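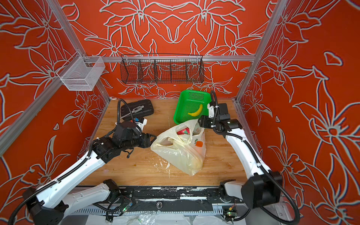

Slide 1. Two arms, one bag, Hemcombe bench.

Speaker notes, Consuelo Ayala, 19 December 2025

Start with the task. Grocery bag, fruit inside, two arms sharing the work. Say up front that this is a talk on the planner and the logging tools. Hardware questions go to the end.

Agbenyega is our planner. It runs both arms from one queue, and either arm can hold a lock on the bag. First version had separate queues and a timeout. Show the trace where both sides wait – pause here, people like to read it.

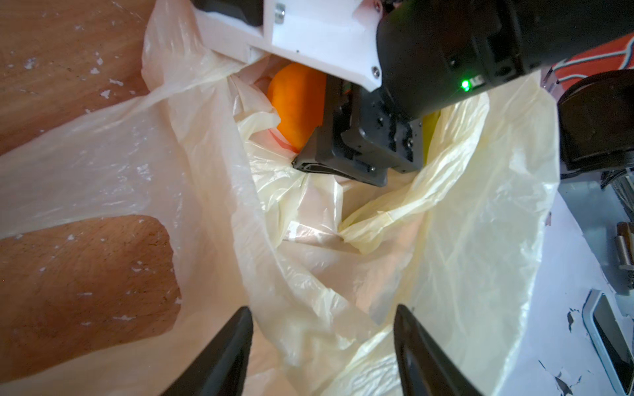

The lock is per region now. If one arm has the mouth of the bag, the other can still plan a reach as long as its path stays clear of the first wrist. Replanning takes up to 19 milliseconds. Mention the Jadenby viewer, which plays back both wrist streams against the queue.

Perception next. Thin plastic breaks our depth estimate, so Erent segments on color first and asks for depth after. Training set is 1,112 labeled stills, 655 of them with fruit partly covered.

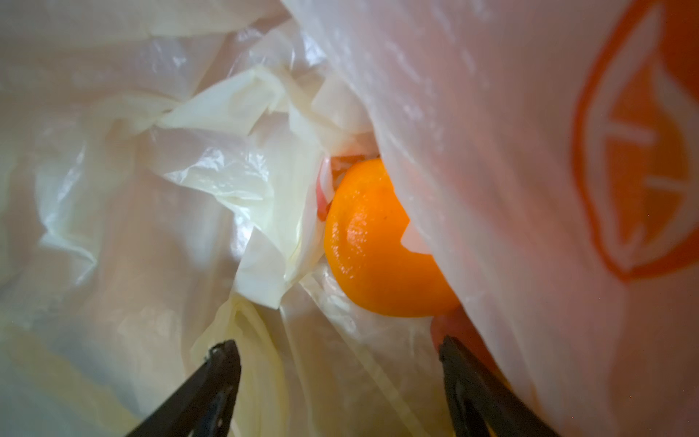 Page 4

Printed logos are the main false positive. Orange ink behind film scores close to orange peel. We added a texture check in December. Don't quote a rate, the rerun isn't done.

Switch to the terminal for the config file.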